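Setting up a bimanual coffee station: handling rules for the grinder stage
Skevthorpe Workcell Notes, revision 5
Prepared by Razia Usmani. Reviewed by Tariq Tanoli, June 20, 2021

Scope

These rules cover the grinder stage only. Brewing, steam and hot water are covered in the Hesel procedure and need a separate risk assessment. The reader is expected to have the arms powered, homed and running under a speed limit before starting.

1. Fix the table layout first

Place the grinder at the far side of the table, spout toward the robot. The drip tray goes directly under the spout with its long side running front to back. Record both positions in the cell file. If either one is moved, the taught points are void and step 3 must be repeated.

Keep the area between the tray and the near edge of the table clear. Cups, cloths and tools left there are the most common cause of a protective stop at this stage.

2. Assign one hand to the load

Only one hand holds the receiving vessel. The other is parked beside the tray, below spout height, and stays under position hold until the load hand has withdrawn. Do not use the parked hand to steady the cup. Two hands on a rigid part can build up internal force that neither wrist sensor reports correctly.

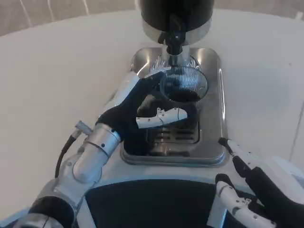 Set the grip force to the lowest value that holds the filled vessel through a slow wrist tilt. Write the value down. Operators should not raise it during a shift to fix a slip; a slip means the glove surface needs cleaning or the grasp point is off.

3. Teach the approach and the release

Approach from the side, never from under the spout. Open the hand fully before it crosses the tray rim. Teach a waypoint with clear space between the thumb and the vessel, and have the program pause there for a position check.

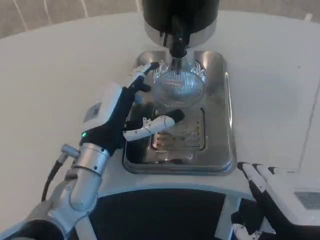

Left hand open beside the ribbed glass, right hand clear of the tray.

Run the approach 34 times at reduced speed without beans. Any contact with the spout or the rim resets the count. Raíssa Queiroz keeps the log sheet, form 803, and signs it before grinding is enabled.

4. Grinding under hold

The grinder output must be interlocked with the load hand. If grip is lost or the arm leaves its hold position, the grinder stops first and the arm second. Test this at every startup by opening the grip signal in software.
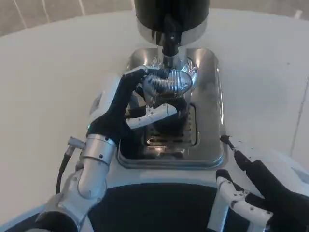 Nobody reaches over the table while the grinder is enabled. To clear grounds from the grate, disable the grinder, move both arms to park, and confirm the stop state on the pendant. Brush toward the near edge.

5. Cable check

Look at the wrist connectors and the cable run on each arm before the first cycle. The cable must have slack at full wrist rotation and must not touch the tray rim. Replace any cable with a cut jacket. Tape is not an accepted repair.

Deviations go to Razia Usmani in writing before the cell is restarted.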